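Chapter 7
Preparing the Work Area

By the end of this chapter you should be able to set up a tabletop station for a pick-and-place trial, check it against a written standard, and record it so that another person can repeat the trial at another site.

7.1 Why setup comes first

In January, two teams ran the same stacking trial with the same arm and the same software. The Rallberg team completed 29 stacks. The Stirnness team completed 18. Spyros Kouris, who compared the logs, found no fault in either arm. The two teams had written down the size of their blocks and the height of the table, but neither had recorded the surface or the lighting.

A result like this is hard to use. It may say something about the robot, or it may only say something about the room. Good practice is to treat the work area as part of the equipment and to describe it with the same care.

Surfaces deserve special attention. A polished top sends light back to the camera, and a colored object can leave a patch of its own color beside or beneath it. Vision software may take that patch for part of the object. Speckled stone adds small dark marks that a matte gray board does not have. Neither surface is wrong for a trial - but the choice has to be written down.
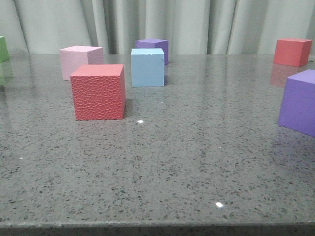 7.2 The setup record

Every trial should have a setup record, completed before the arm is powered. The Gavalas form, used in the exercises for this chapter, fits on one page and has 8 entries. The first four cover the fixed parts of the station:

Work surface: material, finish and color.
Background: what stands or hangs behind the surface.
Lighting: type and position of each source, and any glare on the surface.
Camera: mounting point, height and angle.

The other four cover the objects, and we take them up in Section 7.3.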